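Reviewers wanted for a kitchen robot practice guide (part-time, remote)

Hello! I'm Roos Smits and I look after the household guidance at Plandis. We write the dull but useful stuff that robot teams are meant to read before they let an arm loose near a cooker. I need 16 people to help me test the next version, and I'd love some of them to be people who have never written a line of code.

You'd get a set of simulated kitchen runs and our draft rules, and you'd mark where the two don't agree. Did the arm keep clear of the sink rim? Was the door fully open before the gripper went near it? If a rule is so woolly that you can't mark it either way, I want to know that too -- more than anything else, really.
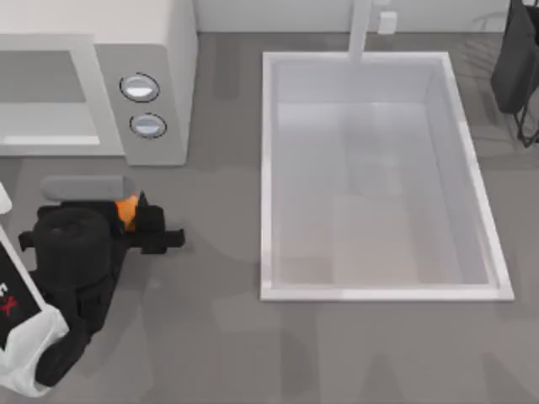
Clearance is the chapter I'm most worried about. Our draft says how much free space an arm needs before it turns, but it was written with long, bare worktops in mind, and kitchens aren't like that. Put a microwave in one corner and a big sink across from it, with the gripper working in between, and you soon start arguing over where to measure from. Sturner's team measures from the wrist, Rornach's from the fingertips. I'd like us to pick one and stick to it!

The second chapter covers reaching into appliances: doors, edges, and when to let go of the food. It's shorter, and I think it's nearly right (Deák, who wrote most of it, thinks it's completely right, so do be kind).

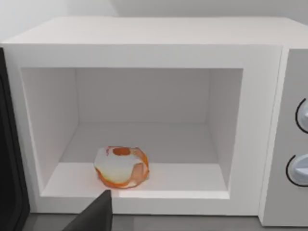

Chapter two: food on the cavity floor, gripper finger at the front lip.

What I'm after: patience, a decent screen, and plain written English. If you've worked in a real kitchen, or done any sort of safety checking, say so. You don't need to own a robot.

The work is 2 rounds in October. Each round ends with a note from you of up to 2000 words, and bullet points are fine. The fee is 3000 euros for both rounds, paid when the second note is in.

To apply, send me a few lines about yourself and one rule you've had to follow at work that made no sense -- I do read them all. Applications close on Friday at noon, and I'll reply to everybody either way.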